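Search this site
Type and press enter
Search

Floors at Rilludik, Goltville

Chae-won Byun looked after the floors at the Rilludik workshop through the summer. The notes on this page were put up July 1, 2019, and the last ones were added in August. The building has 2,000 square feet of open floor on the ground level and a smaller room upstairs. Most of the work was cleaning, patching and moving things back where they go.

Ground level. The old tape lines came up with a plastic scraper and warm water. The glue by the loading door took two passes – the rest took one.
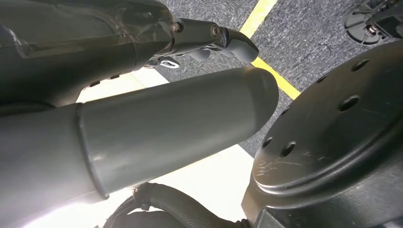 How often does the floor get mopped?
Once a week on the ground level, and after any job that leaves dust. The upstairs room is swept and only mopped at the end of the month.

Side aisle. Rurkavico supplied the patching compound, 84 pounds of it in all. The patches are a shade lighter than the old floor and have stayed that way.

Stairs. Two treads were replaced and the handrail was tightened. The bottom step still creaks.

Upstairs room. Shelves were pulled out, swept behind and put back in the same order. The total for the summer, with supplies, was $1,279.

Spare compound is kept under the stairs – please close the lid after use. Questions about the floors go to Chae-won at the front desk.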